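The Hillolus Result

The number on the slide was 1736, and Teresa Kołodziej had disliked it since breakfast.

"Tasks completed," Maja said. She was standing, although there were only four of them in the room and everyone else had sat down. "That's across the whole summer. No hand tuning between runs."

"Completed by whose count?" Teresa asked.

"By the system's count."

"So the arm graded itself."

Jadwiga Zieliński, who had signed the check for all this, looked at her coffee. The Cinmont building had been a carpet showroom once, and the meeting room still smelled of glue in August. Someone had propped the door open with a box of printer paper.

Maja went to the next slide. The method was called Hillolus, a name Teresa had stopped asking about. The arm was shown a table of dishes and told to clear it. It guessed at a move, made the move, then guessed at how well the move had gone. Good guesses were kept and fed back in. After enough rounds, the paper said, it learned to tidy a table it had never seen.

"Never seen," Teresa said. "Same cloth?"

"Yes."

"Same dishes?"

"In new positions."

"So it has seen the table."

"It hasn't seen that arrangement of the table." Maja had a flat, patient way of saying this, and Teresa guessed she had practiced it on her mother. "People get very hung up on the cloth."

Teresa had reviewed papers for Plorero for nine years before Jadwiga hired her to do it in person. She had read about arms that could fold towels, provided they were the one towel. She had nothing against the arms. It was the word "learned" that bothered her, and how early in a paper it turned up, usually before anyone had said what a failure was.

"What counts as completed?" she said.

Maja looked at Jolanta Szulc, who ran the lab and had not spoken yet.

"Gripper closes on the target, target leaves its start position," Jolanta said.

"Leaves it for where?"

"Anywhere."

"The floor?"

Jolanta thought about it. "The floor would be included."

Jadwiga put her cup down.

They went down to the lab after that, all four of them, and Teresa asked for a bowl. She wanted the purple one, because it was sitting on a plate and the paper had a good deal to say about stacked objects. Jolanta typed something. The arm came in from the side with its elbow high, dipped, and put its gripper to the rim.

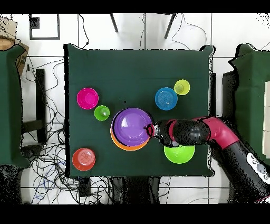 "And now it's thinking," Teresa said.

"It's estimating contact," said Maja.

"How long does it estimate?"

"It varies."

They waited. A fan ran somewhere. Jadwiga checked her phone and put it away again. Then the fingers closed, the bowl tipped up on one side, and the plate came with it for an inch or so before sliding back. The arm lifted, holding the bowl at a slant, and stopped there as though someone had called its name.

On Jolanta's screen a line went green.

"That's 1737," Teresa said.

"It did pick it up," said Maja.

"It did. I'm not saying it didn't." She was writing. "Take out every run where the thing wasn't set down again on purpose. What do you have left?"

Jolanta already knew, which Teresa put down in her favor. "1159."

"You've had that number the whole time?"

"Since Sunday. I ran it at home."

Maja turned around. It was plain that she hadn't heard it before, and for a moment she looked about nineteen.

"1159 is still a lot," Jadwiga said.

"It might be," said Teresa. "I'd like to see the same test with a plain script, one that just grabs whatever is closest. If the script gets 1100, you've got a very expensive script."

"And if it gets 3?"

"Then I'll buy lunch, and I'll say so in writing."

Jolanta pulled her chair in and opened a blank file. The arm was still holding the bowl. Maja asked if she should send it home, and Jolanta said no, leave it, let's see how long it hangs on.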